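About Us

Hi, I'm Genowefa Kaczmarczyk, and I started Jukwood in Fakbridge with Czesław Adamczyk and a very slow computer. We teach robot hands to deal with wooden things, and we do nearly all of it in simulation first!

Our method is pretty simple to explain. We change the looks of the world on every single run - new stone, new wood grain, new light - so the policy stops caring about the background and pays attention to shape. Our last training set, Wolora, has 489 of these worlds. Trained on plain gray walls, our old policy managed 2 good grasps in 100 tries (ouch). I won't say how long we argued about that.

Lately we've been on marble, with a turned handle, a thin stick and the black gripper fingers all sharing one tight little space.
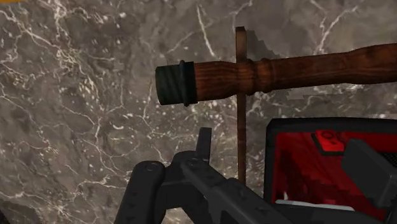
Czesław would like it noted that pretty marble proves nothing until the same policy runs on a real bench, and that he wants the shadows varied a lot more before anyone brags.

He's right, and shadows are what I'm working on now. The bench tests run in our other room, the old Głowacki workshop, and we post the bad numbers along with the good ones. If you work on grasping too, or you turn handles for a living and have opinions about them (please do!), write to us. We read everything, usually before 9 a.m. with coffee.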